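Régler le pas d'un fichier texte tabulé avant import dans Fedeo

Le module d'import de Fedeo accepte les fichiers texte dont les champs sont séparés par des tabulations. La plupart des rejets viennent de l'encodage ou d'une ligne d'en-tête mal formée. La procédure qui suit vaut pour un inventaire de pièces, mais elle s'applique à toute liste de références.

Préparer le fichier

Enregistrez la feuille au format texte, encodage UTF-8 sans BOM. La première ligne contient les noms de colonnes, sans accent ni espace : ref, libelle, lot, quantite. Le champ libelle est limité à 200 caractères ; au-delà, la ligne est refusée et le journal affiche le code 171.

Supprimez les retours à la ligne à l'intérieur des cellules. Dans un tableur, la fonction EPURAGE suffit. Les décimales s'écrivent avec un point — la virgule est lue comme du texte.

Lancer l'import

Ouvrez Outils, puis Importer, et choisissez le profil « Tabulé simple ». Réglez le nombre de lignes d'aperçu sur 19 et vérifiez que chaque colonne tombe en face du champ attendu. Si deux colonnes sont inversées, corrigez la correspondance dans le profil et laissez le fichier tel quel.

Cochez « Simulation » au premier passage. Aucune donnée n'est écrite, et le journal liste les lignes en erreur avec leur numéro.

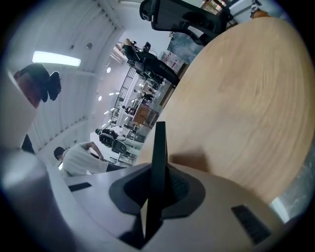 Une fois le journal vide, décochez la case et relancez. Les références déjà présentes sont mises à jour, les autres sont créées. Pour conserver les anciennes valeurs, passez l'option « Doublons » sur Ignorer avant de valider.

Le profil corrigé s'enregistre sous un nouveau nom, par exemple inventaire_2. Il apparaît ensuite dans la liste des profils du poste. Pour le copier sur un autre poste, utilisez Exporter le profil dans le même menu.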